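Weekend Breaks Close to Home: How Small Inns Sell a Short Stay
Student project report, Travel and Hospitality
Project group: Aicha Berrada, Siebe Vandenberghe, Rianne De Smet
Submitted October 14, 2023

Why we picked this topic

All three of us love a short trip, and all three of us have spent far too many evenings comparing places to sleep! So when the course asked for a project on how lodging is sold, we went straight for the small end of the market: inns and guesthouses in and near Sketdale, the kind with a breakfast room and one person at the desk. We wanted to know what they put in a weekend package, how they describe it, and whether guests understand what they are getting before they pay.

What we did

We collected package offers from 16 inns during August. Each offer had to include at least one night and one extra (breakfast, dinner, a bike rental, entry to a garden, that sort of thing). We saved the full text of every offer and marked it up by hand, which took much longer than we had planned but was a lot of fun once we got going. Then we put a short survey online and got 244 usable answers from people who had booked a weekend away in the past year.

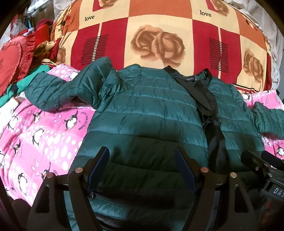

Puffer jacket on a pink penguin-print blanket.

We also stayed one night at the Gamage, a guesthouse by the old mill, to see how a package plays out from check-in to checkout. The owner let us sit in on a phone booking and answered all our questions over coffee. That one conversation taught us more about cancellation rules than a week of reading had.

The offers themselves were wonderfully mixed. Some ran to two full pages, with the dinner menu and the walking route written out. Others were two lines and a price. The most common extra by far was breakfast, followed by a late checkout, and we were surprised how few places mentioned parking, even the ones that have plenty of it.

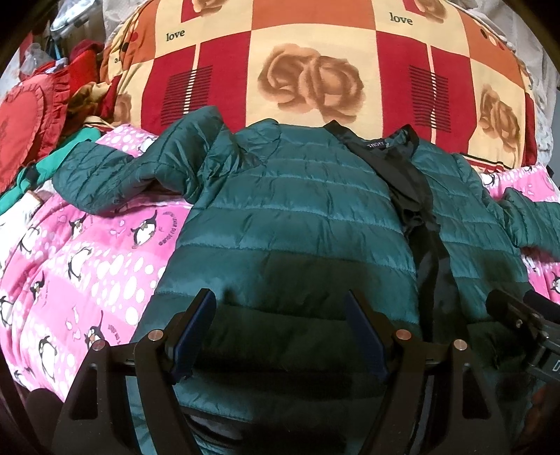 What guests told us

People read the price first and the list of extras second. Hardly any of them read the conditions until something went wrong. Several wrote long, lovely answers about a fireplace or a good pancake, and those places were the ones they had gone back to.

The biggest source of confusion was "from" prices. Guests saw the low rate, picked a Saturday night, and found a different number at the end. Those who booked through Trokeo complained about this less than those who called, probably thanks to the calendar that shows each night's rate up front.

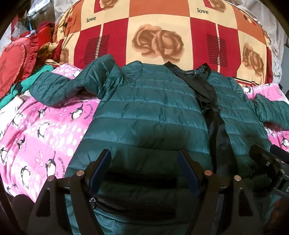
Packing came up again and again in the open answers, and we hadn't even asked about it! Guests want to know what a package expects them to bring: swimwear, walking boots, something decent for dinner. A quilted jacket with a glossy shell, like the teal one on the bed, takes up a good share of a weekend bag, so a line such as "we lend rain gear at the desk" would help people decide. Only 4 of the offers we read said anything of the kind. We think it's the cheapest improvement on our whole list.

Our trial page

For the last part we wrote a package page of our own, for a made-to-order weekend we called Pito. It has the total price per night at the top, then the extras, then a short "what to bring" box, then the conditions in plain sentences. We kept rewriting the dinner paragraph (Siebe wanted the soup in, Rianne wanted it out, the soup stayed).

We showed the page to classmates and to the people who had left an email address in the survey. Most of them found the total price right away, and the box about what to bring got the warmest comments. 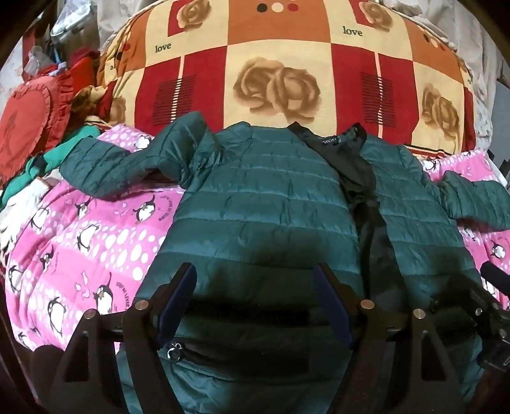
Roel Cuypers wrote back that he liked the page but would still call the inn before booking, as he wants to hear whether the room faces the street and no package text has ever told him that. We added a line about the room's location the same evening.

With more time we would repeat the survey in winter, when the offers change and dinner matters more. We would also like to talk to inns that stopped selling packages. Our thanks go to Sarla Malhotra for reading two drafts, and to the Gamage for the coffee.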